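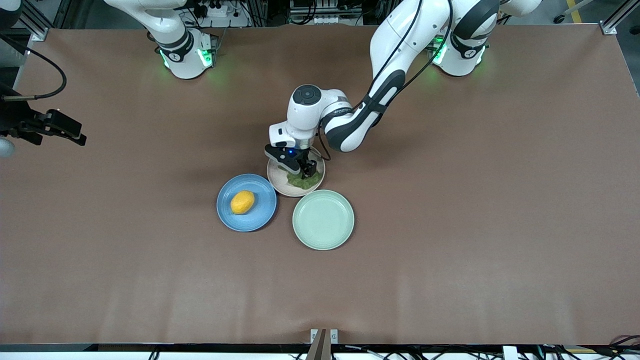

2026-07-30

Long day of plates. Got to the room before nine and wiped down the big brown table, then fetched the blue plate, the beige one and the mint green one. Yanti Gunawan wants them close together this week, so they went almost rim to rim. Lemon on the blue, the leafy green on the beige, the mint one left empty.

I like the mint plate best. It came from the secondhand shop in Henddale with the others and I would happily take it home.

We did 17 rounds before lunch and 18 after. Between rounds I put everything back the way it started – lemon on its side, greens on their own plate – and wrote the number in the notebook. My handwriting gets worse after lunch. Melati Goh read it back to me and took an 8 for a 3 twice, so I went over the page again in pen.

Lunch was soup and 30 minutes on the back step. Warm out, a bit of wind. Yanti talked about moving to Polton in October. She has seen one apartment and didn't like the kitchen – no counter next to the stove.

Bought lemons on the way home, and lettuce, probably from having looked at yellow and green all day. Made a salad with too much dressing. Need to call the dentist tomorrow and return Melati's umbrella.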